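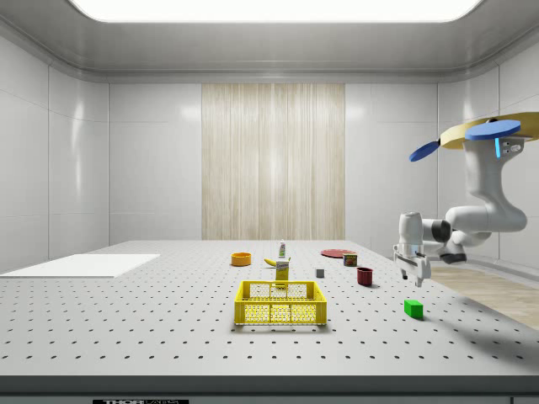 *Gelochte Tischplatte, helle Wandpaneele, Lichtfeld in der Decke*

Am 17. Februar 2022 waren wir zum Tag der offenen Tür bei Destel. Die Firma richtet Quizabende und Spielshows für Betriebsfeiern aus, und wir suchen für April noch ein Abendprogramm.

Empfangen hat uns Elba Figueroa, die dort die Buchungen macht. Zuerst ging es ins Fragenarchiv: 2.019 Fragen auf Deutsch, sortiert nach Thema und Schwierigkeit. Wer bucht, kann zwölf eigene Fragen zur Firma einreichen. Die Redaktion formuliert sie um, wenn sie zu leicht sind.
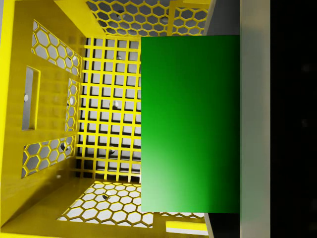

Danach durften alle Gäste eine verkürzte Runde mitspielen. Geantwortet wird über Saro, eine Seite im Browser, installieren muss man nichts. Sibusiso Zwane moderierte zügig und ohne Animationsgehabe – das kam bei uns gut an. Unser Team wurde Vierter. Die Musikrunde war zu leise, hinten am Büfett verstand man kaum etwas.

Zu den Konditionen: Das Paket Ren ist für bis zu 87 Personen ausgelegt und dauert zwei Stunden. Beamer und Ton bringt Destel mit, WLAN muss der Saal haben. Bei größeren Gruppen kommt eine zweite Moderation dazu, die extra kostet.

Javiera Acuña holt jetzt ein schriftliches Angebot ein. Ott Mets fragt im Saal nach, ob das WLAN für so viele Handys reicht.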